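Section 4: Laying out and joining the large bricks

This section covers assembly of the brick cluster from the Harnness sorting set. It assumes the surface has been wiped and the bricks checked against the parts sheet. 

4.1 Before you start

1. Clear the middle of the surface.
2. Place the bricks studs up where possible.
3. Hold the cluster at both ends whenever it is moved or pressed. A cluster held at one end only will bend at the weakest joint.
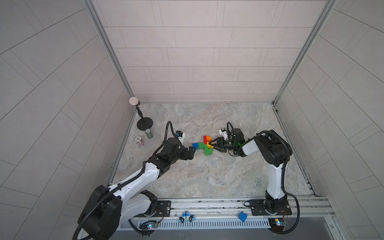 4.2 Separating and checking single bricks

1. Take one brick at a time and set it on an open part of the surface.
2. Look at the studs from above. A square top carries four studs in two rows of two. Specks of dust on the top should be brushed off before joining.
3. Check the side faces for chips. Light scratches do not affect the fit.

Note: Use a dry brush. Do not use Drostex or any other solvent cleaner on the studs, as it dulls the plastic and loosens the grip.

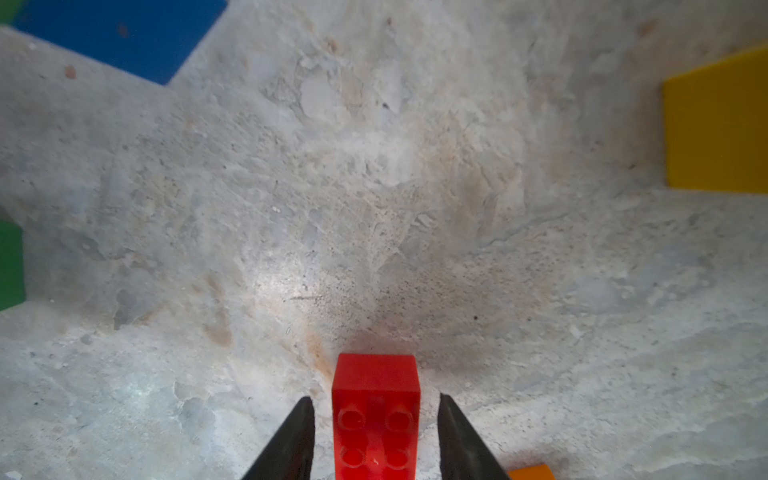 Bricks that fail the check go back in the Husetti tray with the worn face up. Do not mix them with bricks from the Polat set. The two sets look alike, but the studs differ slightly in height and a mixed joint will work loose. Replacement bricks are ordered under part number 229.

4.3 Joining

1. Start with the longer bricks. Line up the ends before pressing.
2. Press straight down over the studs until the gap closes. Do not rock the brick into place.
3. Keep short bricks to one side until the long ones are joined.
4. Add the arch piece with its open side clear of other studs.
5. Add the short bricks last, working from the middle outwards.

Caution: Do not press on the crown of the arch. Press over its ends only.
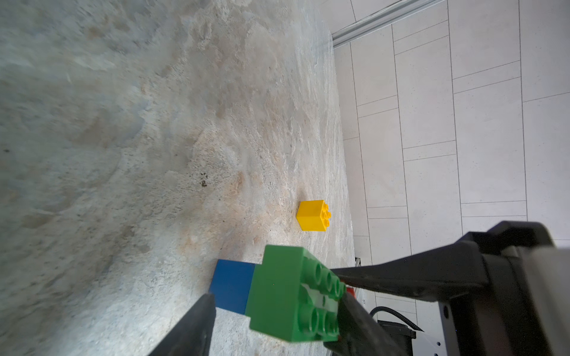
Fig. 4-3. Green and blue bricks held together; yellow brick on the surface.

4.4 Setting down and taking apart

1. Lower the cluster until the full length of its base meets the surface.
2. Release one end, then the other.
3. Leave open floor on at least one side of the cluster so that it can be reached again without dragging.
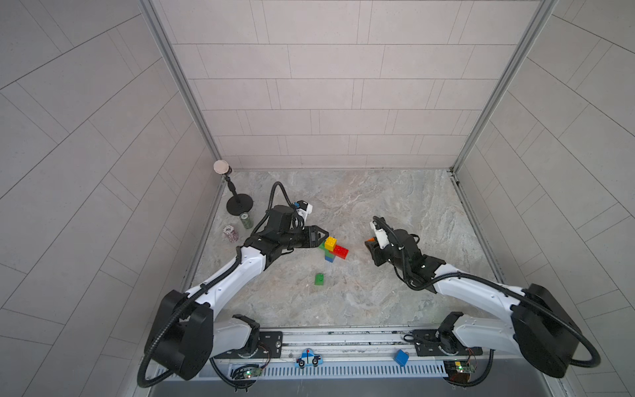

To take the cluster apart, reverse the order in 4.3. Remove short bricks first, then the arch, then the long bricks. If a joint is tight, hold the lower brick still and lift the upper one evenly at both ends. Do not twist. Inspect the joints after every 20 assemblies and replace the arch piece after 200.

Section checked by Baiba Luik. Revised July.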